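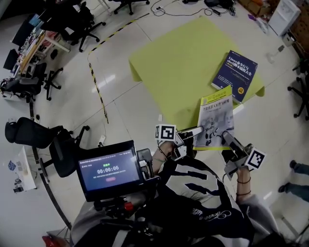 I have been making the case for thick paper manuals at work for years now, and I'm going to make it one more time, in writing, so people can stop asking me at lunch. A shared office should have a book table. I don't mean a shelf, and I really don't mean a cabinet with a key. I mean a proper table with a cloth on it, out on the floor where you have to walk past it, with the books lying flat and their covers facing up. Look at that dark blue Linux command line and shell scripting book on the yellow-green cloth. You can read the title from a few steps away, and if you've been fighting with a script all morning, you're going to pick it up. Stand the same book in a row with its spine out and it could sit there until the building comes down.

My own conversion happened at Hollis, where I had a desk by the copier and a bad attitude. We owned plenty of books. They lived in a tall gray unit behind the door, and there was a sign-out sheet, and I think I signed it twice. Then Parveen Uddin got tired of it one afternoon, dragged out a spare table, threw a cloth over it (bright orange, truly awful) and laid out 16 books. That was the whole project! By the end of the week I had read two chapters of a networking book I'd been pretending to know for most of my career.

People tell me everything is online, and sure, it is. I look things up online all day long. But looking something up means I already know what to type. A book lying open-faced on a table gets me with a subject I never would have searched for. I don't work anywhere near robots, and I'd still turn over a book on the principles of intelligent robots if it had a humanoid drawn on the front, just to see what the first chapter says. Covers matter more than serious people like to admit - somebody drew that thing so a stranger would reach for it.

The other complaint is mess, and that one I take more seriously. Anahera Lowther, who shares a wall with me, says a book table turns into a mug table inside a month. She has a point. Ours did, and then it was a mug and umbrella table. My answer is the cloth. A bare table is a place to dump stuff, but once there's a cloth with its corners hanging down, people seem to treat it like somebody's dining room and behave a little better. Keep the number of books low, too. Four is plenty for a small office. Swap them every couple of weeks and put the old ones back behind the door with the sign-out sheet.

And please let people take them home. We lost one last December, a fat database book, and there was a whole email thread about it. I hope whoever has it is on chapter nine by now.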